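The Long Road Back for Sterkcombe

The first thing you notice on the road into Sterkcombe is the school, and then you notice the noise coming out of it, which carries most of the way down the hill to the river. For 11 years that building had no pupils at all. It was a barracks for a while, then a grain store, and then it stood with its doors open to the goats.

I first came through here when the ceasefire was still new and people talked about it in lowered voices, as if it might hear them and leave. The Nemside bridge was down, the market was a row of burned posts, and the only way across was a rope ferry run by two brothers who charged whatever they felt you could stand. I paid a good deal, as I remember, and was glad to do it.

Coming back in April 2020, I crossed on a proper bridge, paid for by the district and built mostly by the people who use it. There were 400 names painted along the railing, one for every person who had carried stone or mixed cement, and my driver slowed down so I could read a few of them (he was on there himself, near the far end, and made sure I saw it).

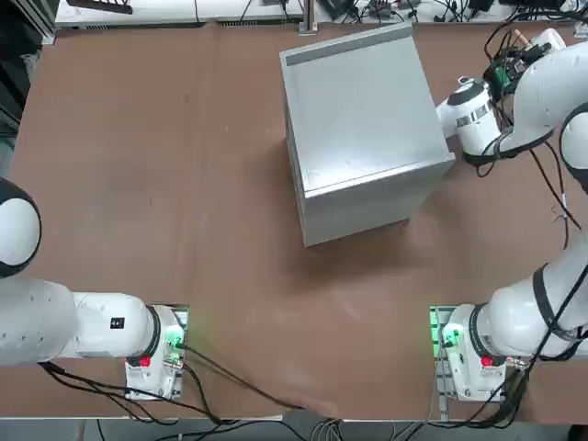 None of this means the troubles are over. The provincial government in Inuvel still pays its teachers and police late, sometimes by months, and the young men who handed in their rifles were promised training that has been slow to arrive. At the last count 2,897 families were living in the camp at Vaughan, waiting for land papers to be settled before they could go home. Some have been waiting so long that they've planted fruit trees.

Still, the district council meets now, in the open, under the big roof beside the market, and anyone can come and shout at it. Plenty do. I sat through a whole afternoon on grazing rights, understood perhaps half of it, and enjoyed it more than any parliament I've ever had to cover. An old woman beside me passed around roasted peanuts and kept up a whispered commentary on every speaker's family, going back generations.

The council has 13 seats, and the next vote is set for August. Posters were already going up when I left, pasted over the old ones on the wall by the ferry landing, where the two brothers now sell tea.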